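The Patient Business of Picking a Hand

The first thing Lorna Imrie does when I arrive is hand me a cup of tea, and the second is apologize for the noise, which is coming from a compressor down the hall and will stop, she promises, by eleven. It stops at half past twelve. By then I have quit noticing it, because I have spent the whole morning watching robot grippers try to hold on to a cord, and I can report that this is a far more absorbing way to pass a morning than it sounds.

Imrie runs the test room at Stasosard, a small company that spends its days trying out grippers, arms and controllers on behalf of people who are thinking of buying them. Most of her customers have already read the brochures. They know the payload and the stroke and the closing force. What they want from her is an answer to a plainer question, something along the lines of "will it pick up our stuff," and their stuff is usually awkward.

"Everybody sends me a box of blocks first," she says. "Then I ask what's really on their benches, and a week later I get another box with chargers and cables and somebody's lunch in it, and that's the box I wanted."

The current round of trials began in February and has taken over most of her working life since. It compares a simple two-finger gripper from a maker called Tidis with a jointed hand from Pranolau, which has fingers that curl more or less the way ours do and costs a good deal more. Each has a list of 20 tasks to get through, and each task is repeated until Imrie and her colleague Sudheer Chettiar are satisfied, or fed up. The ones I had come to see were the cord tasks, which everyone in the building speaks of the way sailors speak of a certain stretch of coast.

A cord, Chettiar explains, is a miserable thing to be asked to hold. It has no real shape of its own. It lies one way when you plan the grasp and another once you've nudged it, and it is attached at both ends to things you would rather not drag along with it. He is a tall, soft-spoken man who came to robotics from repairing sewing machines, and he still talks about tension the way a tailor might. Squeeze a cord too lightly and it slips through. Squeeze it hard and it may roll out sideways, or you get it nicely and then pull over whatever it belongs to.

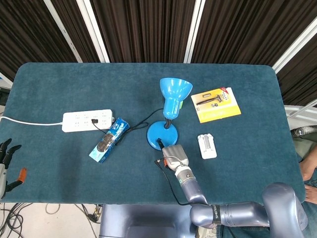

He spent the better part of two months on fingertips alone. The Tidis gripper came with smooth pads that did very well on boxes and let cords slide straight out. Chettiar tried rubber tape, then a softer rubber, then a set of pads with a shallow groove cut across them that Radomír Kadlec made in the workshop downstairs – the groove was Kadlec's idea, and he will tell you so. With the grooved pads the gripper held its cord in 80 tries out of 100. With the originals, Chettiar says, he gave up writing the numbers down.

The Pranolau hand did better on paper and worse on the nerves. It can wrap itself around nearly anything, and when it works it is lovely to watch, the fingers closing one after another like somebody settling in to shake hands. But every one of those joints needs to be told what to do, and the controller Stasosard was using, a Tóth unit of an older type, had trouble keeping up. There would be a pause, just long enough for you to lean forward in your chair, and then the fingers would go all at once. Imrie swapped in a newer controller in the spring and the pause got shorter. It never quite left.

I asked her which she would buy with her own money, and she took so long over it that I had time to finish my tea.

"For a factory, the two fingers, and I'd spend the difference on somebody like Radomír," she said at last. "For a kitchen, or a hospital room, some place where you can't say ahead of time what's going to be lying around, I'd want the hand. I'd want it in three years, though. I wouldn't want it this year."

Not everyone agrees with her. Vlasta Doležal, who writes the software that decides where the arm should reach, thinks people fuss far too much over fingers and far too little over seeing. We talked in the corridor, where she was eating an apple and keeping half an eye on a progress bar. In her view a poor gripper that knows exactly where the cord is will beat a wonderful one that is guessing, and she has a notebook of failures to back her up. She went through 178 dropped or missed grasps and sorted them by cause, one long weekend when her children were away, and the largest pile by a good margin was what she calls bad looking. The arm had gone to the wrong place, or the right place at the wrong height.

Dark cords on dark cloth are the worst of it. Shadows come next, and shiny wrappers after that, as they throw the light around and fool the depth reading. She would like a second camera, mounted low and off to one side, and she has asked for it in three meetings. Imrie, when I passed this along, said it was four.

There is a lot of waiting in this work. A trial might take up to a minute, and then somebody has to put the objects back, and a cord never goes back quite the way it was. For a while they tried to lay it out identically each time, following chalk marks, until Kadlec pointed out that no desk in the world has chalk marks on it. Now they simply drop it and begin again. The scores fell when they made the change, and Imrie says she has trusted them more ever since.

Iveta Danko, the newest of the group, does a lot of the resetting, and I think she may know the machines better than anyone. She can tell from the sound of the wrist whether a grasp is going to hold. I didn't believe this, so she turned her chair to the wall and called out the next few for me – "good, good, no, good" – and she was right each time. When I asked what she was listening for, she thought about it and said it was a sort of hurry.

She wants to build that into the controller, the hurry, so the arm can notice it as well and let go before it drags anything over. Chettiar has promised her the equipment for a month once the present round is finished. Doležal has already told her it will be a camera problem in the end, and the two of them have a box of good chocolates riding on it.

The report goes to the customers when the last four tasks are done. Those include a zipper, which Chettiar has been putting off.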